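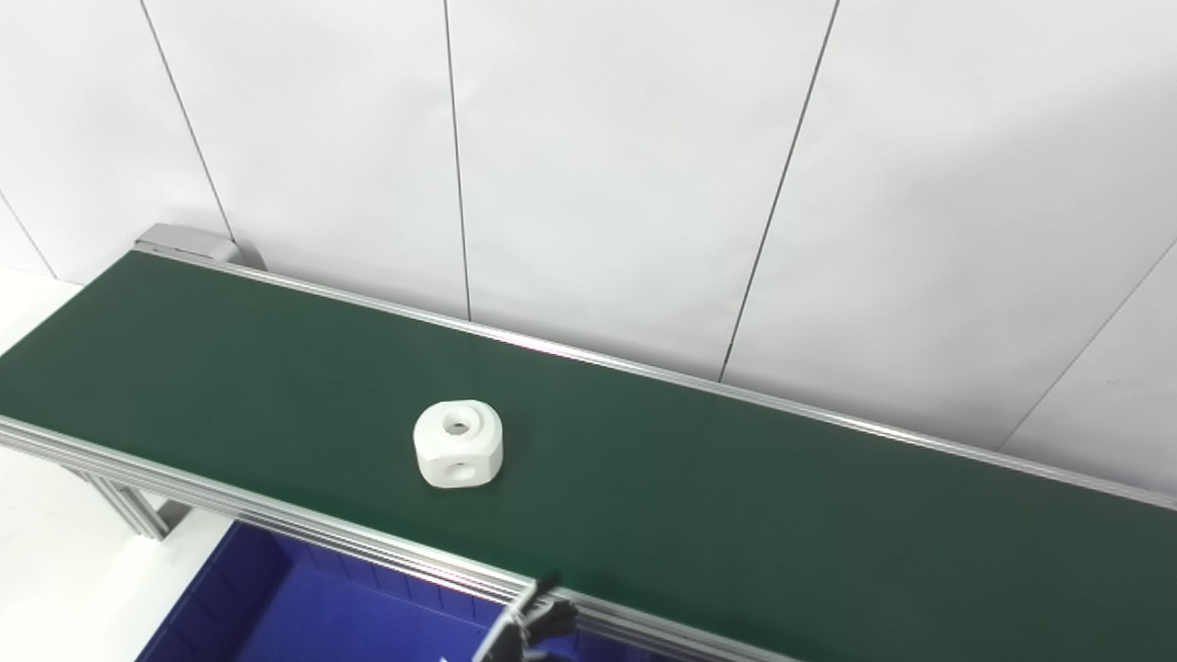 Home | Boards | Shop Floor | New Posts | Log In

Two weeks with the sorting arm

liesl_k
Two weeks in at Turnlow and I love it! The arm handles the white blocks on the green belt, I do bore checks and setup, and my wrists feel great. I even moved the blue bin myself and retaught the drop point (took me 19 minutes, first try).

vmoser
Glad for you. At our place 5 sorters became 2, and the other three went to nights. Ask where people end up.

liesl_k
Fair. Ours all stayed on days, but I'll ask Bindu what happens after September.

chutima_b
I disagree a bit with Verena. Sorting wore me out, and I'd never have learned programming otherwise. Best year I've had here!

vmoser
Did the pay go up with it?

chutima_b
One grade. Should have been two, lol

Contact | Copyright Tokeck Boards | Back to top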